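Steamed bun

A steamed bun is a small bread made from wheat flour dough and cooked in steam instead of in an oven. Steamed buns are eaten across much of East and Southeast Asia and in many other places where cooks from those regions have settled. They may be plain or filled. The plain kind is usually served beside other dishes in the way that sliced bread or rice would be, and the filled kind is eaten as a snack, a breakfast or a light meal.

Names

In northern China the plain bun is called mantou and the filled bun is called baozi. The division is not the same everywhere. In parts of the lower Yangtze region the word mantou is also used for buns with a filling. Related words are found in Korean (mandu), Turkish (mantı) and several Central Asian languages, where they mostly refer to dumplings made with unleavened dough. In the Philippines the filled bun is called siopao, in Japan nikuman or chukaman, in Thailand salapao, and in Vietnam bánh bao. English-language menus use "bun," "bao" and "steamed bread" without much consistency. The phrase "bao bun" is common in the United States although the first word already means a bun.

Dough

The basic dough contains wheat flour, water and a leavening agent. Sugar, milk, lard or vegetable oil may be added. Flour with a low or medium protein content is preferred for soft southern-style buns, while the denser northern mantou is often made with a somewhat stronger flour.

Older recipes use a piece of dough saved from the previous batch. This sour starter gives a fuller flavor, and the acid it produces is usually balanced with a little alkali, worked in just before shaping. Too little alkali leaves the bun sour. Too much turns it yellow and gives it a soapy taste. Most home cooks now use dry yeast, and many recipes for filled buns add baking powder as well, which gives a more open crumb.

The dough is kneaded until smooth, left to rise, and then kneaded again to press out the large bubbles. This second kneading has a strong effect on the skin of the finished bun. Dough that is not worked enough at this point tends to come out pitted or wrinkled. In commercial kitchens the dough is passed several times through a sheeter, a machine with two rollers, for the same purpose.

Shaping

Plain buns are either rolled into balls or cut from a long cylinder of dough with a knife. Cut buns have two flat ends and a rounded top. For flower rolls, the dough is spread with oil and scallions, folded, and twisted before it is cooked.

For filled buns, the dough is divided and each piece is rolled into a disk that is thinner at the rim than in the middle. The filling goes in the center and the rim is gathered in a series of pleats. Some buns, especially those with sweet fillings, are turned over so that the sealed side is on the bottom and the top is smooth.

Shaped buns are left to rise a second time before steaming. A bun that is ready feels light for its size and springs back slowly when pressed.

Fillings

Pork is the most widely used meat filling, either minced with ginger and scallion or, in Cantonese cooking, roasted, diced and bound in a sweet sauce. Beef, lamb and chicken are common where pork is not eaten. Vegetable fillings include cabbage, chives, mushrooms and glass noodles. Sweet fillings include red bean paste, lotus seed paste, black sesame and egg custard. Siopao is often sold in two forms, asado and bola-bola, the second of which is a meatball that may have a piece of salted egg inside.

Steaming

The traditional vessel is a stack of bamboo baskets set over a wok. The woven lid lets some steam escape, so that little water collects on the underside and falls back onto the food. Metal steamers hold heat well and are easy to wash, but a flat metal lid drips, and cooks often wrap it in a cloth. Electric steamers heat a small amount of water in the base and pass the steam up through a tray with holes in it.

Buns swell as they cook and need room on every side. They are placed on squares of paper, on cabbage leaves, on a damp cloth or on a lightly oiled tray. Small buns need 8 to 12 minutes and large filled ones 15 minutes or longer. Some cooks start with cold water, so that the last part of the rise takes place as the steamer warms up. Others put the buns in only when the water is boiling. Both methods are in wide use.

When cooking is finished, the heat is turned off and the lid is left slightly open for a few minutes. A sudden drop in temperature can make the surface collapse.

Faults

Yellow spots usually come from alkali or baking powder that has not been mixed in evenly. A dense, gray or shiny patch on the skin may be caused by dripping water or by poor kneading. Buns that spread outward instead of rising were made with too soft a dough or left to rise too long.

Color

The finished bun has no brown crust, as steam does not get hot enough to brown the surface. Most plain buns are white to pale yellow. The shade depends mainly on the flour: unbleached flour gives a cream or yellowish tone. Pumpkin, purple sweet potato and spinach are used to color the dough, and brown sugar gives a tan bun with a mild molasses flavor.

Storage and reheating

Steamed buns dry out quickly in open air. They keep for a day or two in a covered container in the refrigerator and for longer in the freezer. Frozen buns can be steamed again without thawing. A microwave oven will heat them if they are covered with a damp paper towel, although the texture turns tough as they cool. Stale plain mantou is often sliced and fried, and may be served with sweetened condensed milk. 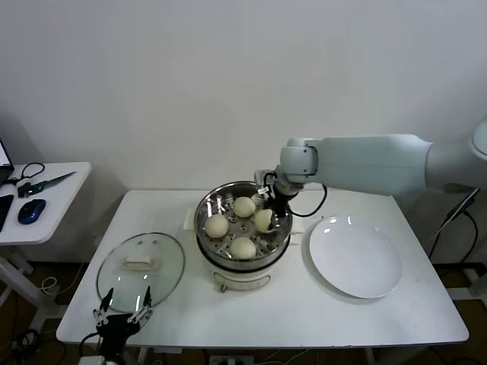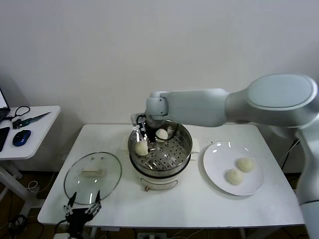 Pale steamed buns on perforated steel trays

See also

Dim sum
Dumpling
Flower roll
Leavening agent
Sourdough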